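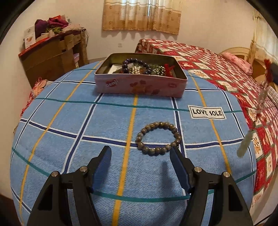 The gripper open above the bracelet, with the jewellery tin behind.

Assunta Fabbri looks after one gripper. She cleans it, changes its pads and decides when it must rest. "People ask me about the software," she says, "and I tell them I know the screws."

The tool has two fingers with a ribbed pad on the inside of each, and the linkages turn on small round pins. It is the pins she checks first, every Monday, before any work with the beads is allowed. She holds one fingertip and moves it gently from side to side. "If I feel a little play, I stop. With a box you will not notice it. With a bracelet you close the fingers and one tip arrives before the other."

Round, polished beads are the most difficult thing she has to prepare for. The pads must be free of grease, so she wipes them with a cloth and a little alcohol, and then waits 20 minutes. Fibres are the other trouble. A soft tablecloth leaves them between the ribs, and she takes them out with an old toothbrush - never with a needle, which cut a pad in April.

Pads come from Gruvent in packets of 44. She changes both together after 3,000 closings, even when one still looks good. Her colleague Gualtiero Farina thought this was a waste, until he tried one new pad against one old. "It pulled everything to the left," he says. "I spent 3 hours looking for the fault in the motor."

Has she a favourite part of the work? Fabbri thinks for a moment. "The closing with nothing inside. I listen to it. When the sound is the same two times, I write it in the book and we can begin."

Recent interviews
Drellis: a small workshop changes its belts
Keeping the Debnath feeder running through winter
One arm, two shifts: a visit to Carkport
Letters from readers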